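About Us

Who we are

Hi, and welcome! I'm Gemma Palumbo, and I run Brisance, a small company that gathers examples for robots to learn from. We started out in January in a rented room in Nurkden with two grippers and one folding table, and I still do a good share of the recording myself (my wrists will confirm this).

What we do all day

We do chores, over and over, holding a gripper by the handle while the camera on it records what the fingers see. Setting a table, clearing it again, moving a spoon from one dish to another. Each go is one example, and a learning system needs a whole pile of them before it can make a decent guess at the next move. Our table-setting collection is called Flalto, and it has 199 finished examples in it so far. I'm very fond of that one! It's all bowls, saucers, trays and chopsticks, and chopsticks are wonderfully annoying to pick up with two blocky fingers.

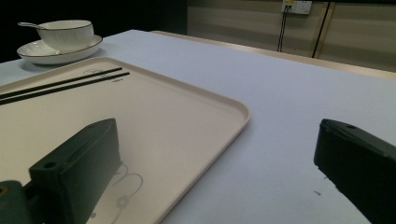 How we work

Every session starts with a short plan: which things go on the table, where they begin and where they should end up. Then we change it. The tray moves over, or we come at the bowl from the other side, or a different person takes the gripper. If every example looked the same, the robot would learn one table and get lost at the next one.

We keep the fumbles too. A dropped spoon followed by a good second try is worth having, so we label it and it stays in. What we throw out are blurry recordings and ones where somebody stopped halfway to answer the phone. (Me, usually.)
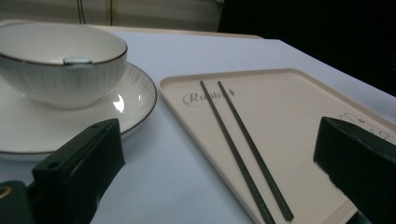 Beatrice Odera joined us to look after the labeling, and she watches every single recording before it leaves the building. She works in blocks of 30 minutes and then goes for a walk, a habit the rest of us have picked up. She also wrote our 11-page guide for new recorders, which covers how to hold the gripper, how fast to move and when to just start over.

Who we work with

Our longest-running customer is Nwachukwu, a team building kitchen helpers for people who have trouble with their hands. They send us lists of tasks, we send back examples, and then they tell us what their robot still gets wrong. Lately it's been thin things lying flat, so you can guess what we're recording next.

Come and try it

We're always glad to meet new recorders, and you don't need a technical background. If you can lay a table and you don't mind doing it again, drop us a line through the contact page and ask for me or Beatrice.

Page last updated 19/03/2023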